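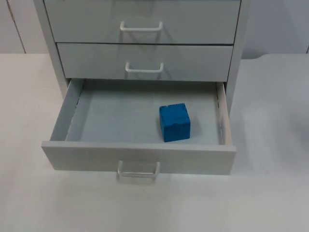

Dec 28, 2020

So the arm went into fault again, and I lost most of a morning to it. If you've been following along, the Grerkier setup is supposed to put a block in the bottom drawer, take it back out, and do that over and over without me babysitting. It got to cycle 27 and quit with a force limit error.

My first guess was the gripper (it's always the gripper, right?). I swapped the Veltau settings back to what I had in September and ran it again. It made it 29 cycles that time, which felt like progress for maybe a minute.

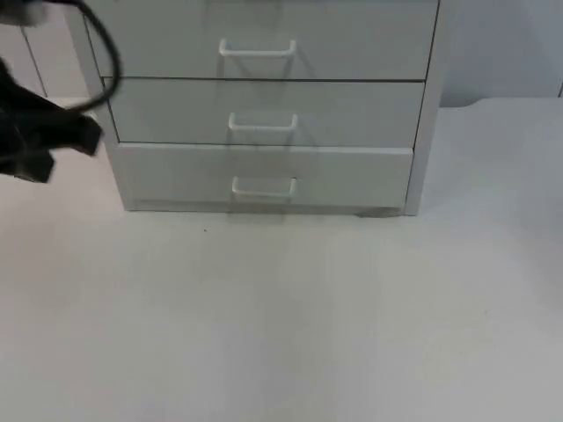 Then I finally sat down and read the log — all 1,733 lines of it, with a very large coffee. The force was creeping up a little on every single run, and always in the same direction. The cabinet was walking! Each tug on the handle shifted it a hair, and the arm kept going to where the drawer used to be.

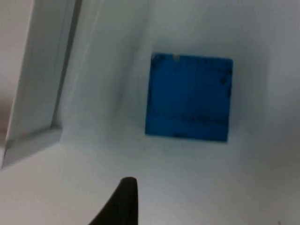
What bugs me is that the force limit was the only thing that caught it. I had set it pretty high because I was sick of false alarms, and for a while I'd been thinking of turning it off. Please don't do that. I've cut mine way down and added a position check every 2 cycles.

Next up is clamping the cabinet down properly, and then I'll try the Lostano script again at slow speed. 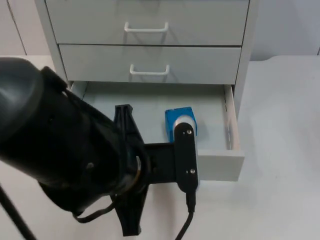

Gripper at the open bottom drawer, blue block behind the finger.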